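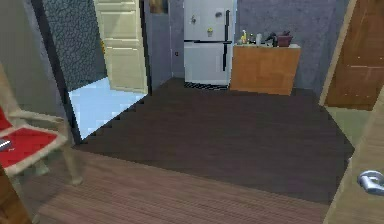

## In Conversation: Wiebke Schmieder, Wills and Estates

Wiebke Schmieder joined the Dindwood office of Tindall Ridgeway in March as a senior associate, having practised estate law for nine years in regional Victoria. She spoke with Freya Tindall, the firm's managing partner, for the April 2026 bulletin.

Ms Schmieder's practice centres on contested estates and the administration of testamentary trusts. Asked what most often brings a family to litigation, she pointed to informal changes made late in life. "A client will cross out a clause, initial it and put the will back in the drawer," she said. "The executor then has to ask the court what was intended."

She has also advised on farm succession, where the land frequently makes up most of the estate. One recent matter concerned a property of 400 hectares and three siblings, only one of whom had worked it. "We settled at mediation, after a long day. The terms ran to a page and a half."

Ms Tindall asked whether the firm's fixed-fee will service would continue. Ms Schmieder confirmed that it would, and that she will supervise it. The office holds 3478 original wills in safe custody, and she intends to write to clients whose documents predate a marriage or divorce. The first 200 letters have been sent.

Ms Schmieder is admitted in Victoria and New South Wales. Appointments may be made through the Dindwood reception.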